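**House rules, revised (again)**

The garment handling rules are now on their fourth version, and I'm told this one is final in the way the last one was final. Gitau Biwott has trimmed the document from 9 pages to 2, mostly by taking out the parts that told people to be careful. Everyone agreed they were careful already. What they wanted was to know who gets to press the button.

So, the short version for those of you who will be running arms at Hirero this fall and will read the full thing on the bus.

**One person holds the stop.** It has to be in the hand. On the couch next to you doesn't count, and neither does "Jabari had it a second ago." If you need both hands to fix a sleeve, give the stop to someone else and say so out loud. If you're alone, the arm is parked before you touch the clothes. Jabari Lyimo would like it known that he no longer answers questions about the cardigan.

**Soft things are not safe things.** The old rules spent a lot of space on mugs and almost none on fabric, as if a bathrobe had never hurt anybody. A bathrobe is a large floppy object with a belt, and a belt will go around a wrist joint with real enthusiasm. Take belts out of their loops before the first run. Drawstrings get tucked or taped. Scarves need a second person in the room, and if you think that sounds fussy, Atieno Mwakalinga has a video from the Rana site she'd be happy to show you.

**Slow first, then normal.** The first pass on any new garment is at the reduced speed, all the way through, even if it's going well. Especially if you have a visitor. The reduced speed is dull to watch and we have had complaints about this from people who brought guests. The guests can have coffee.

**Know where the cable goes.** Before you start, walk the arm by hand through the farthest reach you plan to use and look at the cable the whole time. Look at the camera mount too. The Dutico folks had a nice clear path for the gripper last spring and none whatsoever for the camera, and they now own a different camera.

**Empty hangers stay in the plan.** This one got the most argument. Some of you strip the rail down to a single garment so the task is cleaner. Fine for a first try, but homes have spare hangers, and a policy that has never met one will treat it as a personal insult. From October, at least half of each batch should be recorded with extras on the rail, in mixed colors, and nobody straightens them between runs. Write down which setup you used. "Normal" isn't a setup.

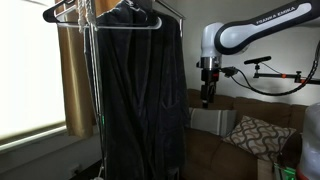
Daylight was the other sore point. Kipchumba Mussa wanted the curtains shut for every session so that the lighting matches across sites. The people who work in the rooms wanted, in their words, to see the sun. The rule as written says curtains open or closed is up to you, but pick one at the start of a batch and leave it alone. If a cloud comes over, that's weather, and weather is allowed.

**Logging.** Any contact with furniture, walls or people gets an entry, including the gentle ones. We have more than 200 entries from last year and a suspicious number of them say "minor bump," with no word on what got bumped or how fast the arm was going. Please add both. Sutrisno Ngui reads every entry himself and has started sending them back.

Still open: whether throw pillows count as furniture. Gadach says yes, everyone else says it depends on the pillow. Until that's settled, log them.

The full text is in the shared folder under "final_v4." Ignore "final_v4_b." Comments go to Gitau by Monday, and he asks that you quote the line you're unhappy with, as "the whole middle bit" was hard to act on last time.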